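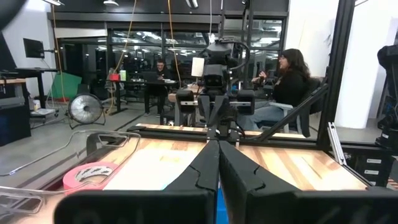
The table that stays when the work changes

A good workbench is bought once and then it is forgotten, and I wanted to write about mine before I forget it too. I have rented a place in the shared workshop at Tullon for three years. In this time I have repaired radios, cut paper models, packed small orders for the post and, one winter, bound books. The tools for these jobs have come and gone. The top I work on has stayed the same.

It is a butcher-block top, made of wooden strips glued side by side, some light and some of a reddish brown. Before I came to Tullon I knew this kind of wood only from kitchens. My aunt had a small block of it next to her stove, and she cut onions on it every evening of my childhood. When I saw a whole table of it in a workshop I thought it was too beautiful for glue and knives. I was wrong about this. The strips hide small cuts very well, and where they don't hide them, you can sand the place and put on new oil.

The question of the shine

People who use such tops divide into two groups. The first wants a dull surface which has only oil and takes a mark from every cup. The second wants a glossy one. For a long time I belonged to the first group, mostly from laziness. A glossy top reflects the lamps above it, and if the lamps are strong you see them in the wood the whole day. I found this tiring for my eyes when I cut paper, and I solved it with a dark cloth under the work.

But glossy is easier to keep clean, this I must admit. Tape comes off without taking anything with it. A drop of glue can be lifted with a fingernail the next morning. The finish we use in Tullon is from Geltik, and it asks for patience: a thin coat, a night of waiting, a light sanding, and again. I did four coats on my own top and should have done five. Near the front, where my wrists rest, it is already thin.

What deserves to stay on top

My rule is that only the things of the present job may stay on the table. It sounds strict, and I break it often. What I really keep there is a sheet of white paper, a roll of tape and a clear tray.

The paper is the least expensive tool I own. I lay it flat where I will work, and small things become easy to see on it. A black screw on reddish wood is a lost screw. On paper I can also write next to each part where it came from, and when the job is finished I fold the sheet and throw it away or, if the job was difficult, I keep it. I have a folder of such sheets going back to my first September in Tullon.

The tape is pink, very pink. I used to buy the brown kind and I never found the roll, and when I found it I never found the end. Bright tape can be seen from the door. It is good for marking a cable that must go back into the same hole, or for a label which should stay only until evening. I lay the roll on its side, though I know people who insist on a hook.

About trays I have changed my mind several times. The wooden ones are handsome and the metal ones last longer, but in both you must look from above to know what is inside. A clear plastic tray with a raised rim can stand along the side of the table and does not seem to take any room. The bad side is that on a glossy top you can overlook it completely, and then you put your elbow in the washers. The one from Arkau is good, with rounded corners which are quick to wipe. Mine has become a little cloudy from the wrong cleaning liquid, so please use only soap and water.

Drawers, and the names on them

Everything else goes into drawers beside the table. Black drawer units are common in our building, because a dealer called Ghaffari sold a large number of them after an office closed. They are deep and not elegant. What makes them useful is the small white label on the front. I prefer short words: "blades", "string", "glue". Once I wrote "various" on a drawer, and within one month I could not close it.

If you want to buy a top like this, measure the place first and then measure the door. Mine cost 800 without the legs, and the man who delivered it had to turn it on the stairs over 19 steps. I sanded the last scratch from this journey only this summer.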